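Speaker notes: Autumn holidays and what we put on the table
Plundness Community Hall, Oct 21, 2021

Slide 1. Welcome
Thank Theresia Gisler for the booking. Talk runs first, questions after the tea break. Handout has the recipes, so no need to copy them down.

Slide 2. Mehregan
Persian autumn festival, held in early October. Old, tied to the harvest and to friendship. My family kept it in a small way: good clothes, a clean cloth, fruit, nuts, and a visit to my aunt.
Pass the dried lotus fruit around now. Warn people about the pits.

Slide 3. What goes on the cloth
Pomegranates, apples, sweets, rosewater, a mirror, a few coins. Some families add marjoram. Ours never did. Purple is the usual color for the cloth, though my mother used whatever was ironed.

Slide 4. Swiss chestnut season
Theresia's part. She covers roasted chestnuts, cider, and the turnip lanterns children carry in November. Let her go first on questions about lanterns.

Slide 5. Keeping a holiday after a move
My first October here I bought 4 pomegranates and ate them alone. The next year I asked the neighbors. Tell the story of Mr. Taheri and the burnt sugar. Keep it short.

Slide 6. Setting your own table
Start with the cloth. Pick two or three foods you grew up with. Ask guests to bring one from their side.
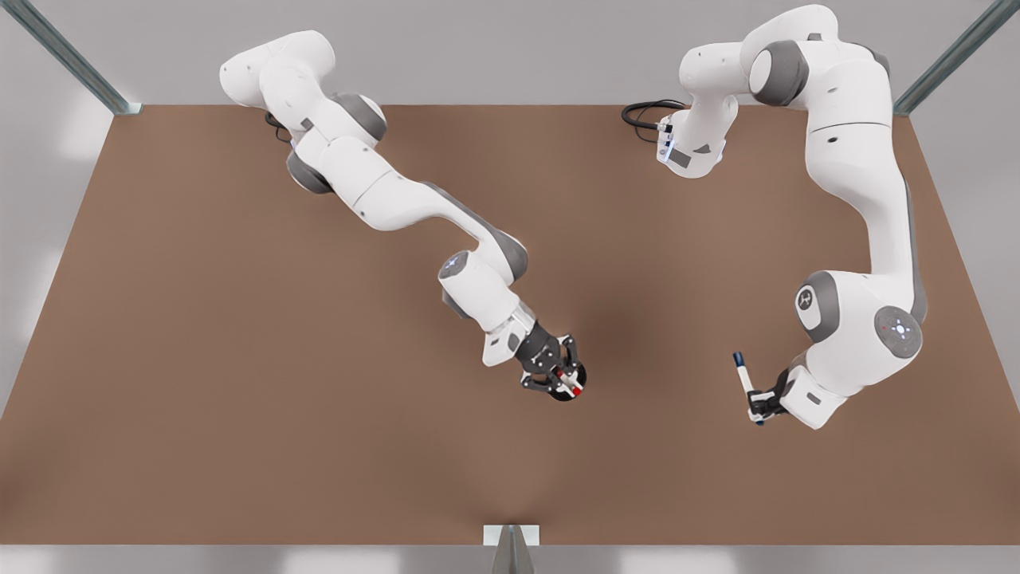
Slide 6: brown tabletop, two white arms

Pause for people to write down one dish each. Take three or four answers from the room.

Slide 7. Close
Next talk is on winter solstice night. Sign-up sheet is by the door. Stack chairs along the back wall.

Roya Zamani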